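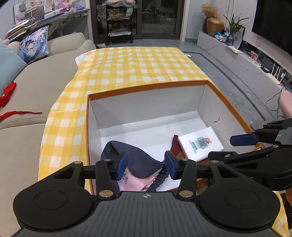
I've been sewing my own drawstring bags for years now, mostly because the bought ones always give up at the cord channel about a week into a camping trip. They're a lovely beginner project and you only need a straight stitch! Something navy blue with a black elastic cord is my favourite combo, it hides the grime and goes with everything, though a pink cloth with dark blue characters printed on it would make a ripper of a lining if you like a surprise inside.

What you'll need

One piece of cotton or light canvas, 31 cm wide and 48 cm long
Elastic cord, plus a cord stop
Matching thread
A big safety pin
Iron, pins, scissors or a rotary cutter

I get my cord from Barkura, where it comes on a 200 m roll. Yes, that's a ridiculous amount, but I go through it (hat toggles, tent repairs, tying up the tomatoes). A couple of metres from any haberdashery will do you fine.

Wash and iron your fabric first. I skipped this once with a gorgeous bit of canvas and the bag came out of its first wash looking like a dried apricot.

Zigzag all four edges. Fold the piece in half, right sides together, so the short ends meet at the top and the fold is the bottom of the bag. Pin down both sides.

Sew up each side with a 1 cm seam, stopping 6 cm from the top. Backstitch there, and I mean properly, three or four stitches, it's the spot that cops all the strain.

Press the seams open and keep pressing right up past where you stopped, so the loose edges fold back neatly. Topstitch around each little V.

Now fold the top edges down 3 cm towards the wrong side, press, and sew along the bottom of the fold. There are your two channels.

Turn the bag out and poke the corners square with a chopstick. Pin the safety pin to the cord and wriggle it through one channel, then back through the other. Thread both ends through the stop, knot them together and trim.

If you want a lined one, cut a second piece the same size and baste the two together before you zigzag. Go up a needle size too, my old machine sulks otherwise.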